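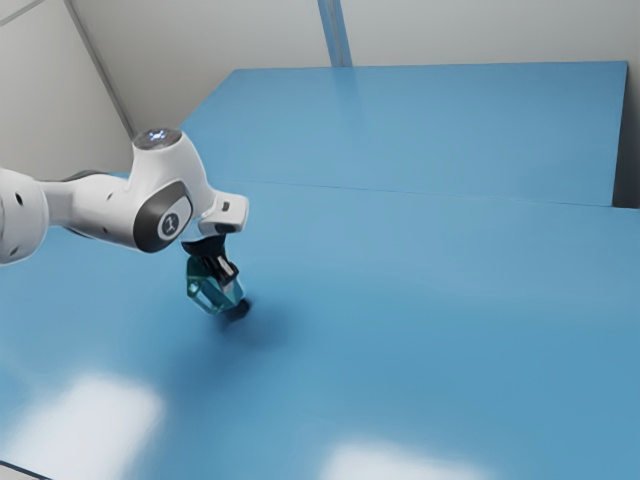
Conservação de binóculos e telescópios de observação em casa

A Trallis reúne nesta página as recomendações do seu serviço de assistência para a limpeza e o armazenamento doméstico de instrumentos ópticos. As indicações aplicam-se a binóculos, telescópios terrestres e oculares intermutáveis. Em caso de divergência, prevalece o manual do fabricante.

Preparação da bancada

Trabalhe sobre uma superfície lisa, limpa e bem iluminada, longe de correntes de ar. Lave e seque as mãos antes de começar. Retire anéis e pulseiras. Uma toalha de algodão dobrada em 2 impede que as peças rolem, mas não deve ser usada para limpar as lentes.

Limpeza das lentes

Remova primeiro as partículas soltas com uma pera de ar, mantendo a objetiva voltada para baixo. O ar comprimido em lata é desaconselhado, pois o propelente pode deixar resíduos no revestimento. Passe em seguida um pincel macio, do centro para a borda, sem pressão.

Só depois se aplica líquido. Deite duas gotas de solução própria para óptica num pano de microfibra, nunca diretamente sobre o vidro. Os utilizadores do líquido Penance devem agitar o frasco e aguardar que a espuma assente. Gordura de dedos ou de pestanas na ocular pode exigir uma segunda passagem, com uma zona limpa do pano.

Os panos lavam-se à mão com sabão neutro. O amaciador fica excluído.

Oculares e encaixes

Antes de desmontar uma ocular, limpe a junta exterior com um pincel seco. Areia no encaixe risca o metal e dificulta o aperto posterior. Nos modelos com baioneta, alinhe as marcas e rode sem forçar; nos modelos de rosca, comece por rodar meia volta no sentido contrário até sentir o início do filete. Não lubrifique as roscas com óleo doméstico.

Com a ocular retirada, coloque imediatamente a tampa no corpo do telescópio. As oculares guardam-se na vertical, com as 2 tampas postas.

Armazenamento

O estojo de transporte não é um local adequado para períodos longos, sobretudo se tiver apanhado chuva. Deixe o instrumento secar ao ar, sem tampas, numa divisão ventilada, e só então o guarde em caixa fechada com sílica-gel. As caixas Lurnholm levam 3 saquetas; substitua-as ou regenere-as quando o indicador mudar de cor. Entre outubro e março, convém verificar as lentes uma vez por mês, com uma lanterna inclinada, à procura de filamentos de fungo.

Tripés

Abra todas as secções depois de uma saída junto ao mar e passe um pano humedecido em água doce. Seque antes de recolher. As borrachas dos pés soltam-se com frequência e vendem-se em separado (referência 167 do catálogo Pathak, para pernas standard).

O que não deve ser feito em casa

A abertura do corpo óptico, o alinhamento dos prismas e a substituição de vedantes competem ao serviço técnico. Um binóculo que apresente imagem dupla após uma queda deve ser entregue sem qualquer tentativa de ajuste, acompanhado do talão de compra e de uma nota com a descrição da avaria.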